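The first thing Ingeborg Camenzind did when I sat down at her kitchen table in Hiltley was push a plate of plum cake toward me, and the second was to ask whether I had voted in April. I had, I told her. "Good," she said. "Then you're allowed cake."

She has been a poll worker in Hiltley since she was a young woman, and for the last 10 years she has run the training for new ones (a job she says she got by being the last person to leave a meeting). I'd come to ask her about turnout in local races, a subject I've been circling on this blog for a while, and I had brought a tidy page of questions. We got through two of them before the coffee was poured, and then she went her own way, and I was glad to follow.

"People talk about voters who don't care," she said. "I've met very few. I've met a lot who didn't know there was an election."

In Flumside, the bigger town down the valley, the council race was on the same ballot as the state offices, and the line at the school was out the door. In Hiltley the council race stood all by itself in the spring. She remembers one year when the precinct had seen 50 voters by noon, and she knew nearly all of them by their first names.

"You could have held it in my living room," she said. "And those were the people who decided about the water rates for everyone!"

I asked whether she would move the local races to the fall, which is what Wendelin Zaugg has been pushing for on the council. She took her time with that one, and cut herself a second piece of cake while she thought it over.

"Wendelin and I have argued about this for years, and we're still friends, so put that in," she said. "He's right that more people would come. I worry about what they'd come for. If you put the water board at the bottom of a long ballot, after the senators and the judges, a lot of folks stop before they get there. I've seen those ballots. The top half is filled in and the bottom half is clean as a plate."

There's research on this on both sides, and I promise to get to it in another post, but I liked hearing it from somebody who has stood by the machine all day.

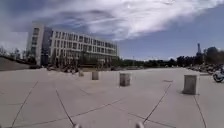
**Rattana Wiriya**
*Writer and editor, local elections and town government*

We got onto younger voters after that, because her grandson Remo Holzer had come in looking for his bike pump and been made to sit down. He is in his first year at college and voted by mail. His complaint was a small one, and I think a fair one: the envelope needed a signature in two places, and the instructions only mentioned one of them on the front.

"I read it three times," he said. "My roommate didn't, and his came back."

Ingeborg nodded all through this. She told me she'd asked the county for a clearer envelope and got a very polite letter in return, which she still has in a drawer somewhere, and which she went to look for and couldn't find.

What she would really like is a postcard. One plain card to every address in town, two weeks ahead, with the date, the place and the names of the offices. Meinrad Steiner at the print shop has told her he could do 400 of them for a fair price, and she has already written the text, in pencil, on the back of a seed catalog. She read it aloud to me twice and asked if "polling place" was clear enough or if she should just say "the school."

I said I would just say the school.

"That's what Remo said," she told me, and wrote it in.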